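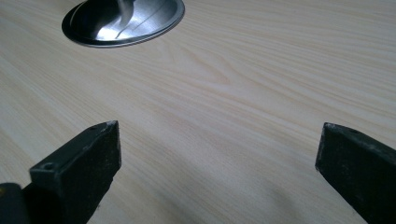 Figure 2. Tabletop with a pale wood-grain finish and, near its top edge, a round stainless steel object.

Journals > Policing and Public Safety > Research Articles > Section 4

4. Commendation Decisions and Pending Force Reviews

4.1 Records and coding

The analysis draws on award files from two municipal departments, Norkeck and Zurkbridge. Both departments grant medals through an internal awards board, and both require a written nomination from a supervisor at the rank of sergeant or higher. The combined archive holds 3115 nominations. Each file contains the nomination letter, the incident report number, the board's vote, and the date on which the award was approved or declined. Files from Norkeck also contain a short statement from the nominee's district commander. Zurkbridge dropped this requirement before the study period began.

Nominations were matched to use-of-force records by incident report number. Where a nomination listed more than one incident, the earliest was used. Nominations for length of service, marksmanship, and community work were kept in the archive but left out of the models, as they have no incident to match. Letters were coded with the Ramanauskas scheme, which sorts each sentence by whether it refers to risk to the officer, risk to others, tactics, or outcome. Two coders read every letter. Disagreements were settled by discussion, and the coders did not see the board's vote until coding was complete.

Case management differed between the sites. Norkeck moved its force reviews to the Vitora records system partway through the study period, and review dates entered before the move are less precise. For those cases the closing date is the date of the signed memo, which may trail the decision itself by several days. Models were run with and without the affected cases.

4.2 Timing of awards

The main variable of interest is whether the board voted while a force review was still open. Norkeck policy tells the board to wait for the review to close but allows the chief to waive the rule in writing. Zurkbridge has no such rule. In Zurkbridge, 40 percent of matched nominations went to a vote before the review had closed. The figure for Norkeck was 30 percent, higher than the written policy would suggest. Most of the Norkeck waivers gave no grounds beyond the date of the annual ceremony, held each November.

Open reviews did not lower the chance of approval. In both departments the board approved roughly 70 percent of matched nominations, and the difference between open and closed reviews was small and not stable across models. Incident type mattered more. Rescues and medical aid were approved more often than incidents with a firearm discharge, and the gap held after controls for rank, assignment, and years of service.

Letter content showed a clearer pattern. Letters written while a review was open used more sentences about risk to the officer and fewer about tactics. Letters written after closure often repeated phrases from the review memo - in several cases whole sentences. The two groups of letters therefore cannot be treated as independent accounts of the same kind of event, and the content results are reported separately for each.

4.3 Limits of the records

Three limits apply. First, the archive holds only nominations that reached the board. Supervisors may have held back letters they expected to fail, and no record of these exists in either department. Second, civil claims were not matched. Some claims were filed well after the award date, and neither awards board received notice of them as a matter of routine. Third, the departments use different award levels. Zurkbridge grants a single medal of valor, while Norkeck grants it in grades, and the board may approve a lower grade than the one requested. Approvals at a lower grade were coded as approvals. Recoding them as partial approvals reduced the Norkeck rate but left the direction of the timing results unchanged.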